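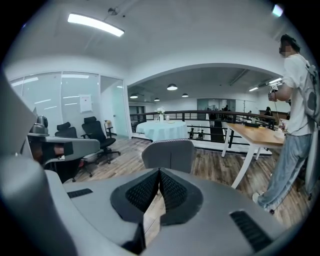
7 janvier 2021 - pince à main no 2, atelier Ellau

Repris la pince ce matin après le message d'Asif Kazmi : fermeture irrégulière, le doigt gauche arrive avant le droit. Compteur à 1507 cycles depuis le dernier démontage.

Contrôle à vide d'abord. Pince fermée doucement, les deux patins se touchent mais le gauche force un peu plus en bas qu'en haut. Vis de la biellette gauche desserrée d'un quart de tour environ. Resserrée, frein filet faible remis. Pas touché au côté droit.

Patins : la maille noire tient encore bien sur le droit. Sur le gauche, le bord intérieur commence à se décoller du plastique gris. Recollé, serré vingt minutes dans le petit étau avec les mors souples. À changer de toute façon avant 2000 cycles, c'est ce qu'on avait fait en août et ça nous avait évité de perdre une journée. Il reste une paire Tarar dans le tiroir du bas, en commander d'autres.

Ouïes nettoyées au pinceau sec, pas de soufflette (la dernière fois la poussière est partie dans le codeur).

Zéro du codeur refait avec l'outil Desitov :
pince fermée : 862, ancienne valeur effacée
pince ouverte : 1171
Trois allers-retours, mêmes valeurs à chaque fois. Enregistré dans le profil, ancien profil gardé sous le nom « avant_zero ».

Caméra : objectif essuyé, mise au point laissée comme elle était. Il faut que la pointe des doigts et le V entre les patins restent bien au centre en bas de l'image, sinon le calage Miltero refuse le fichier. Corps de pince dans la moitié basse, c'est bon comme ça. Ne pas remonter le support pour gagner du champ, on l'a essayé et il a fallu tout recaler.

Reste à faire :
- câble : gaine marquée à la sortie du connecteur, surveiller
- reprendre le jeu de la biellette après une centaine de cycles
- étiquette du numéro à refaire, illisible

Asif, si ça recommence à gauche, note la valeur fermée avant de refaire le zéro - je n'avais pas l'ancienne valeur sous la main et je ne peux pas dire de combien ça avait dérivé.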